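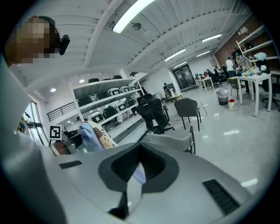
Home | Guides | Gusadby Hand Gripper | Set-up | Support

Section 4: Choosing a first chore

People often ask us whether a machine can tidy a room yet, and the kindest answer we can give is "bits of it, on a good day". Folding a cloth is still slow going, while putting a box on a shelf goes rather better. Your demonstrations with the Gusadby are what the software learns from, so do take your time over them.

1. Put the marker board where the gripper can see it, and leave it be until you've finished.

2. Pick one chore and stay with it. Noreen Hegarty, who wrote our first practice plan, suggests 12 slow goes before you save anything.

Note: A soft cloth never lands the same way twice. Please keep the untidy attempts as well!

3. Work through the shelving one level at a time, moving boxes and cases at the pace you'd use at home.

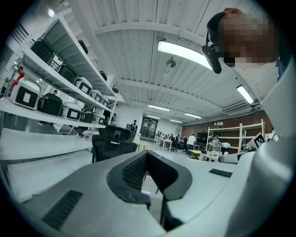
4. Save the session and give it a plain name, such as "shelf, boxes".

Caution: Keep fingers clear of the gripper while it closes, and tuck any loose cables out of the way before you walk about.

5. Try the chore on your robot arm with the speed set to low.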